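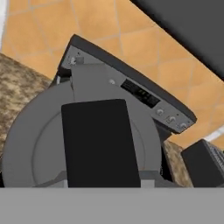
What We Set Out to Do

Our team, Jeletow, is a group of 7 students who signed up for the robotics project course in September without quite knowing what we were getting into (we have loved it anyway!). The plan was to teach a simulated arm to work its way around a kitchen in Vimus, the simulator our class uses, starting with the countertop appliance, which has three little round knobs and a display on its control strip and gave us plenty to talk about.

How We Worked

We split into pairs, with one person left over to look after the logs, and every pair drove the arm by hand for a good while before anybody wrote any control code. That felt slow at first, but it taught us how much of the view the black finger takes up when the gripper is over the appliance, and we ended up rewriting our approach path twice on account of it. By the end of the term we had recorded 392 runs and kept 323 of them, and the rest we threw out for bad timing data. Each kept run was trimmed to 20 seconds so the training script, Gradel, could read them all the same way.

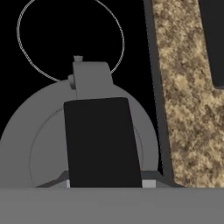 Figure 2. Gripper and finger pad in the simulator, with the speckled stone-like surface at right.

Next term we would like to try drawers, and maybe give the arm a gentler stop.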